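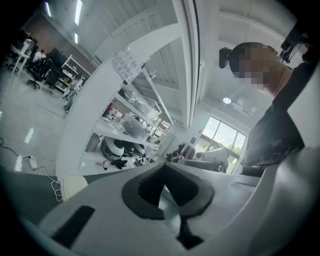 View from the gripper, shelves behind

hexnut_152
Left gripper faulted on me again this afternoon. We're on the Trekham units, opening and closing a lidded bin. The jaws close fine, then ignore the trigger for a second or two and let go all at once. My thumb was near the lid the last time. My thumb has opinions. Anyone else on firmware 820?

dullwrench
Cable. It's always the cable.

hexnut_152
Swapped it twice. Same fault with the Storkeo one.

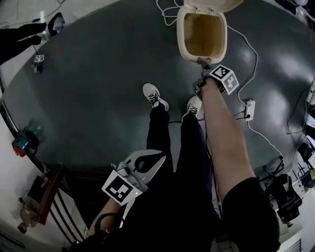 and it does it with either hand doing the gripping, so I don't buy a bad trigger on one unit. Log shows the jaw command 300 ms behind, then a burst of everything it missed.

mopbucket
Had this in April. Drop the log rate to 100 and it goes away.

dullwrench
It goes away until it doesn't. That's hiding the fault. If a jaw can release late near fingers, pull it and send it back.

mopbucket
Send it back to Thampi and see you next spring. Some of us have bins to open.

dullwrench
And some of us like having ten fingers. Also, what's with the power strip by your feet? You're one step from a second thread.

hexnut_152
Fair on the strip. Going to try 100 with my thumbs well clear - if it hangs once more, it goes in the box.
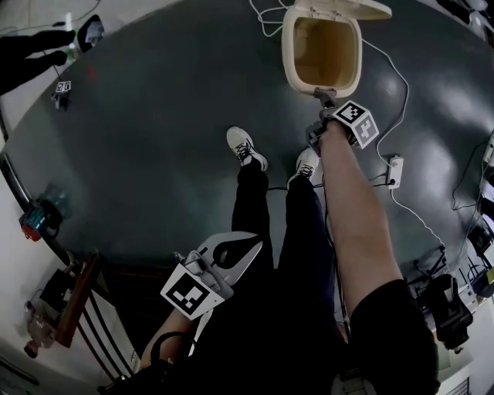

Right gripper on the lid, left one held back

mopbucket
Post the log either way.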